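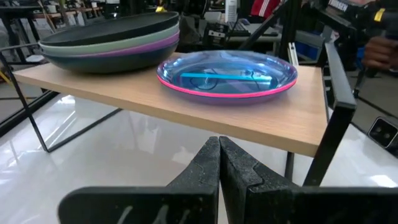
3.2 Collecting the tableware demonstrations

The tableware subset was gathered at our Breriscombe site over one winter, on a single arm teleoperated by whichever member of the group had failed to look busy. We had budgeted for 3000 episodes across all tasks and assigned 900 of them to plates, on the theory that plates are easy. They are round, rigid and much the same from one cupboard to the next. We no longer hold this theory.

Each episode begins with a reset, in which a second person arranges the plates according to a card drawn from a shuffled deck. The cards specify the number of groups, the order of colours within a group and whether anything is left lying in the uppermost plate. Figure 2 shows one arrangement from the wrist camera with the fingers closed: a stack of four deep plates to the left, charcoal on top, and to the right a translucent blue plate with a pink rim, holding a turquoise stick. The operator then receives a written instruction and has until the timer sounds to carry it out. Instructions were written by people who had not seen the cards, and a few ask for plates we have never owned. We kept these as refusals.

Figure 2. Wrist view of a two-group arrangement from the tableware subset. Images are stored as recorded, with no cropping or masking of the background.

Two properties of the plates shaped the protocol. The first is that the rims of a stack sit close together, and from the wrist they read as a set of parallel coloured bands. An operator who can tell charcoal from navy without effort will still close the fingers on two rims at once. Our early guidelines called for such episodes to be discarded. After a fortnight of discarding them we noticed that what remained contained almost no examples of recovery, and a policy trained on it behaved accordingly – it picked up two plates with great assurance and carried both to the goal. Double grasps are now kept, provided the operator corrects them before the timer.

The second is gloss. The translucent plate reflects cables and whatever else is near the table, so its apparent texture changes whenever someone tidies up. We considered matte spray, and a reviewer of an earlier draft recommended it warmly. We left the plates alone, on the grounds that kitchens are not generally sprayed. Nor did we screen off the lab. The Kargate recordings used a grey curtain on three sides, and policies trained on them did very well in front of grey curtains.

Annotation was done in Prerine, our in-house labelling tool, using the segment scheme of Nic Giolla with one amendment: we split "grasp" into approach, contact and lift. The boundary between contact and lift caused more disagreement between annotators than every other label combined, and we settled it by defining lift as the first image in which a gap is visible under the rim. On thin rims this is a generous use of the word "visible".

Operators worked in blocks of an hour, with Wednesday afternoons set aside for recalibrating the wrist camera. Episodes recorded between a knock to the camera mount and the next calibration are flagged in the metadata and excluded from the results in Section 4, although they remain in the release for anyone who enjoys that sort of thing.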